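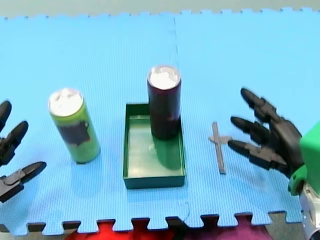

附件 1:蓝色拼接泡沫垫,上面放着两个罐子和一个绿色浅盘

工单主题:商品主图上传后颜色偏灰,更换压缩设置无效
产品:Zikcombe 图库插件
状态:处理中
提交人:Meron Kassa

06:40 Meron Kassa
升级插件以后,店里新传的图在前台都发灰,蓝色最明显。附件 1 的垫子在我电脑上是很干净的浅天蓝,传上去就像蒙了一层土。旧图没有问题。贵方文档说“升级不影响图像质量”,这句话我现在不太信。

07:15 Dela Ansah(一线支持)
您好,请先清除浏览器缓存,再把压缩质量从默认值调高,重新上传一次。

07:52 Meron Kassa
缓存清了,换了两个浏览器,手机上也看了,一样。压缩质量拉到最高,文件大了不少,颜色照旧灰。压缩顶多出色块,整体变灰跟质量滑块能有什么关系?麻烦别再让我清缓存。

08:30 Dela Ansah
明白。请问原图是什么色彩配置?另外请提供后台“处理日志”的最后一段。

09:04 Meron Kassa
原图内嵌 Display P3。日志贴在下面:
读取源文件 完成
剥离元数据 完成
生成缩略图 5 个尺寸 完成
写入 CDN 完成
没有报错,也没有警告。四行“完成”,图却是坏的,这日志我看不出有什么用。

10:20 Aba Quansah(二线支持)
接手此单。从日志看,“剥离元数据”这一步排在前面,中间没有转换到 sRGB 的记录。如果 P3 的配置文件被直接删掉,数值没动,浏览器就会按 sRGB 解释,饱和度下降,跟您说的现象吻合。不过这只是推测,我先在测试站复现。
请您也做一个对照:把同一张图在本地转换为 sRGB(注意选“转换”,不要选“指定”),再上传。

11:05 Meron Kassa
转了,传了,颜色正常。所以是你们的问题,不是我的图。顺带说一句,后台“保留色彩配置”那个勾我一直是勾着的。

11:48 Aba Quansah
测试站已复现。勾选该项后,原尺寸文件确实保留了配置,但缩略图仍然被剥离。前台列表页和详情页调用的都是缩略图,所以勾不勾看起来没有区别。已转开发,负责人 Ewurabena Agbenyega。

13:30 Ewurabena Agbenyega(开发)
确认。新版换了图像库,旧库生成缩略图时会默认转 sRGB,新库不会,我们没有补上这一步。临时办法:
设置 > 高级 > 图像处理引擎,改为“兼容模式”,保存后对受影响的图执行“重新生成缩略图”。
兼容模式速度慢一些,建议分批,每批不超过 300 张。

14:10 Meron Kassa
受影响的一共 316 张,分两批跑。第一批跑到第 52 张停住,进度条不动,页面也不提示。“慢一些”和“卡死”还是有区别的。

14:36 Ewurabena Agbenyega
后台看到是任务超时。请把每批降到 50 张,并把超时上限改成 300 秒,已完成的会自动跳过。

16:22 Meron Kassa
全部跑完。抽查了几张,蓝色回来了。有一张红色的商品图我觉得比原来略艳,可能是我看久了眼花,先不算进这张单子。
还有两个问题:正式修复什么时候出?到时切回默认引擎,缩略图会不会又被重新生成一遍,再灰一次?

16:50 Aba Quansah
修复计划放在 6 月的版本里,具体日子还没定。切换引擎本身不会触发重新生成,只有手动执行或者更换主题尺寸时才会。

17:03 Meron Kassa
那我就留在兼容模式。修复版出来以后我先拿测试站传附件 1,颜色对了再动正式站。单子请先不要关,上次另一张单子就是“已解决”三天后又打开的。

17:10 Aba Quansah
好的,状态改为“等待版本发布”,文档中关于图像质量的那句话也已提交修改。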